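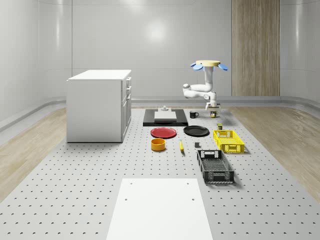 Render: R. Manalastas

Re: [rarkdale-sheds] Bench height and sticking drawers
From: Solange Trindade

On November 19, 2022, Rodel Manalastas wrote:

> Hello all,
>
> I have taken on the end unit at Baluyot Yard and am trying to sort out the inside before it gets properly cold. It is brick on three sides with a timber front, and the floor is a concrete slab with no membrane as far as I can tell. Two questions.
>
> First, bench height. The bench left behind by the last tenant is too low for me and I get a sore back after an hour of planing. I am quite tall. Should I raise it or build again?
>
> Second, I have an old chest of drawers in there for hand tools. Every drawer ran well in the house. After 2 months in the unit the bottom one will not open and the one over it needs a good pull. Is it worth planing them down, or will they be loose again by summer?
>
> I also have a tin of Drilex floor sealer which came with the unit. Has anyone used it?
>
> Rodel

Rodel,

I had the unit two along from yours for six years, so I know the slab. There is no membrane under any of that row. It was laid straight on hardcore and the damp comes up every winter.

On the drawers, leave the plane alone for now. If you take them down in November they will rattle by April. Empty the bottom one if you can get a hand in from behind (take the back board off, it is usually only pinned) and bring it indoors. Stand it somewhere dry but away from a radiator. Give it a few weeks. Rub candle wax on the runners and the lower edges of the sides before it goes back. If it still binds in a dry spell, then you can take a shaving off.

The bigger thing is to get the chest off the floor. I put mine on two lengths of treated 4x2 with slate under each end and left a hand's width behind it so the air could move. The bottom drawer was never as good as the others but it did open. Keep anything with a blade in the upper ones. Camellia oil on a rag is fine for plane irons and chisels. I gave up on silica gel as I kept forgetting to dry it out.

Bench height depends on what you do most. For planing by hand I like the top level with my wrist when my arm hangs straight. For sawing I don't mind. For fine work with a knife or a small chisel I want it a lot higher, so I made a box with a flat lid that sits on the bench and clamps at the front. You could raise the old bench before you think about building another. Mine went up by 110 mm on blocks bolted through the feet. Glue alone will not hold if you lean on it. Check the floor with a long level first, as the slab falls towards the door and you may want different blocks front and back.

I have not used the Drilex so I can't help there. Whatever you put down, read the tin for how dry the slab has to be. I used Prurkena floor paint one autumn when it was too wet and it lifted in sheets near the back wall. Tape a square of clear plastic to the floor overnight and look under it in the morning. If there are beads of water, wait for spring. I would also not paint under the bench at all.

As for heat, a small tube heater under the bench cost me less than I feared and kept the rust off the vice. It does not warm you. For that I had a 400 watt panel on the wall behind me, which was slow but did not blow dust about. A paraffin stove is the wrong thing in there, it puts water into the air and you will be wiping down your saws.

If you want a raised top for the bench I have a length of beech in the garage, 32 mm thick, which came off a shop counter. It has a split at one end but there is enough sound timber for a planing board. You are welcome to it if you can collect. It won't go in my car.

The key for the yard gate sticks in wet weather too. Lift the gate a little as you turn it.

Solange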